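Section 4. Setting Up the Play Table

The Timance play table (models 2201 and 2277) is used with a cloth cover and a set of small toys and containers. Read this section before the first use and keep it with the assembly sheet.

4.1 Before you start

Place the table on a level floor, away from heaters and open stairs. Check that all leg bolts are tight. Wipe the top with a damp cloth and let it dry completely.

Note: The 2277 has a larger top than the 2201. The two covers are not interchangeable. The model number is sewn into the hem of the cover.

4.2 Fitting the cover

1. Unfold the cover and shake it out.
2. Lay it over the top with the hem facing down.
3. Pull the long sides until the overhang is even.
4. Press the corners down by hand. Do not pin or tape them.
5. Smooth the cover from the middle outward.

Fold marks will remain after unpacking. They do not affect use and most come out in the first wash.

Caution: Do not let the cover reach the floor. A child can pull it, and everything on it, off the table.

4.3 Choosing toys and containers

Use toys from the Plidcombe food set or similar pieces of your own. Empty household packaging may be added. Wash it first, remove any loose film, and throw away anything with a sharp or cracked edge.

Caution: Small figures and detachable parts are a choking hazard. Keep them away from children under three.

Keep soft rubber toys off painted surfaces. Some will leave a mark if they stay in one place for several days.

4.4 Laying out the table

1. Set the largest container toward the back, leaving the front clear for reaching.
2. Put bowls and play food in front of it.
3. Place figures and squeeze toys to one side.
4. Leave a hand's width between pieces where possible.

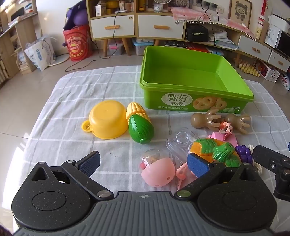 Layouts can be changed as often as you like, and pieces do not need to match. Household packaging works well as the large container at the back. The lime-green coconut milk flavor box is open, so it can take the smaller pieces when play is over. The yellow bowl is upside down beside the toy corn; turn a bowl over like this to hide a small piece under it, or set it upright for sorting.

4.5 Clearing and storage

1. Remove figures and other small pieces first.
2. Put the remaining toys in the large container.
3. Lift the cover by its corners and shake it outdoors.
4. Wash the cover in cool water on a gentle cycle. Hang to dry.

Do not iron the cover while it is on the table. Replacement covers and bolts can be ordered from Uysal, the parts supplier for both models. Have the model number ready.

Revised 13 June 2022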